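Section 5: Setting Up the Vertical Antenna for Portable Use

The Maltgate portable vertical covers 80 through 15 meters. Set it up before connecting the radio.

1. Choose a spot clear of power lines. The whip must not be able to touch a line if it falls in any direction.

2. Push the ground spike in until the collar meets the soil. On rock, use the tripod base instead.

3. Thread the coil onto the spike mount, then the whip onto the coil. Hand tighten only.

CAUTION: Do not use pliers on the coil. The threads are brass and strip easily.

4. Lay out the radials on the ground and spread them evenly. They do not need to be straight.
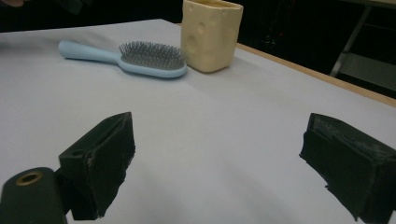 5. Connect the coax to the mount and run it away from the radials. Leave 2 loops at the feed point and tape them together.

6. Set the coil tap for your band using the chart on the bag. Start with the whip fully extended.

7. Transmit at low power and check the SWR. If the lowest reading falls below your operating frequency, shorten the whip a little and check again.

Note: Readings shift over wet ground. Retune if you move the base.

WARNING: Do not touch the whip or coil while transmitting. Take the antenna down at the first sign of thunder.

To pack up, disconnect the radio first and wind each radial separately.

Revised September 15, 2018, by Andri Sutter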